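Vurno sushi train gets its first proper run at the Astodley workshop
2025-08-01

If you've been following our little automation project, you'll know the Vurno has spent most of its life so far in a box under my bench. Well, it's on the table now and I'm very happy to report that it's doing laps! We set the ring up at the shared workshop in Astodley, got the locomotive and the plate cars hooked together, and I ran it for 350 laps before I let myself go get a coffee.

The idea hasn't changed since April. The train goes around, the controller keeps track of where it is, and it stops so you can take a plate (toy sushi for now — I'm not risking real fish on version one). I'm on my second controller board, a Nuta, after I cooked the first one with the wrong power supply. My own fault, and a smelly one. 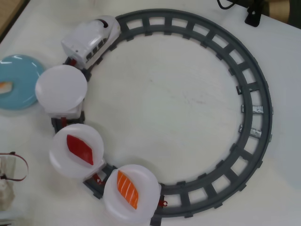
The stopping is still the part that bugs me. Over those 350 laps it missed its stop 2 times, both times when I'd turned the speed up further than I should have. I have a log with 2,576 lines in it and I've read 611 of them so far, so give me a while on that one. I suspect the timing in my code is too tight, and that's a fun evening's work (for me, anyway).

Next up is a call button, so you can sit at the table and ask for the salmon instead of waiting for it to come by. The Bevan folks at the next bench have lent me a box of switches to try, and I'll post the wiring once I've settled on one that doesn't stick.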